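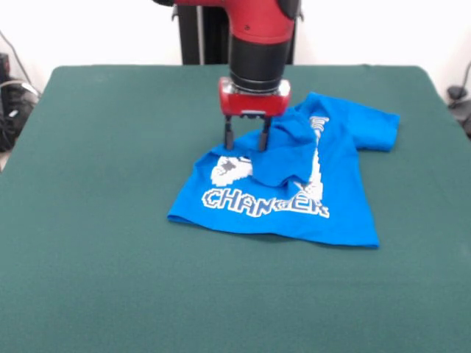
Karireo foil board: first paddles and what's changing before March

Hi everyone, Mererid here. I promised a proper update on the Karireo last time and then ran out of room because the paddle repair thing went on forever (sorry!). So here goes, the whole story so far, with the bits that went wrong left in.

For those who joined recently, the Karireo is our mid-length downwind foil board. It sits between the Tai, which a lot of you already own and keep telling me is too short for light wind days, and the big race shape that only Vidar seems able to turn around. I wanted something you could paddle up onto foil in a small bump without feeling like you'd done a full gym session first, and that you could still pump back out on afterward.

The first prototype was a bit of a dog, if I'm being fair. It was fast in a straight line - really fast - but the tail stuck to the water like glue right when you needed it to let go. Vidar Haugen took it out at Karstead for a whole run and came back with his arms hanging off and one word of feedback that I won't print in a family newsletter. We cut the tail down, added more kick, and put a harder edge in the last section so the water breaks away cleanly. Night and day. My first go on the second board I popped up so early that I forgot to shift my feet and went straight over the front.

The third one is the board I've been riding since, and it's the one I'd happily put my name on. The main changes are in the deck and the boxes. We dropped the deck a touch around the standing area so you feel closer to the foil, and the mast tracks have gone forward by 3 centimeters. That doesn't sound like much but it means riders with bigger front wings aren't jammed up against the end of the track anymore. Chia-hao Chang asked for that one back when we were still on drawings and I told him it wasn't needed. Chia-hao, you were right, I owe you lunch.

Sizes! I get more mail on this than everything else put together. We'll start with the 81 liter and see how that goes before adding a bigger one. I'm on the lighter side and there's plenty of float there for me, even with a winter wetsuit and boots. Heavier riders who like a board that sits under the surface a little before takeoff will get along with it too, but if you want to stand there dry and chat with your friends between bumps, wait for the larger size. I don't have a date for it yet so please don't ask Darlene on the phone, she doesn't have one either.

A few of you wanted to know about weight. The prototypes have come in heavier than I'd like because they've been patched and sanded and patched again. Thiện Ngô is doing the production layup and he thinks he can take 600 grams out without making the rails soft. I've asked him to keep the extra layer under the front foot, though. Everybody heel-dents their boards there and I'd carry the extra bit all day long to avoid it.

Now the run at Stonberg. We went up with both boards and had one of those days where the wind fills in just as you finish rigging. Darlene Dufour had never done the full distance before (she's been flatwater only up to now) and she got up on her fourth try and stayed up past the point. I was behind her yelling like an idiot. She swapped onto the Tai for the last stretch and said she missed the longer nose straight away, so that's my sales pitch done for me.

We're building 500 in the first batch, with delivery planned for March. Orders open to newsletter readers first, and a deposit holds your board and your color. You can change the color later but not after the blanks are glassed, so have a think before you write to me. If you already have a Tai and want to trade it in, send me photos of the deck, the bottom and the track boxes, close up please, and tell me about any repairs.

Demo boards will be at Karstead whenever the wind looks decent. Bring your own foil if you can, along with the track bolts, as we're always short of the long ones. Leashes are required on the demos and I mean a waist leash, please leave the ankle ones in the car.

See you out there,
Mererid Powell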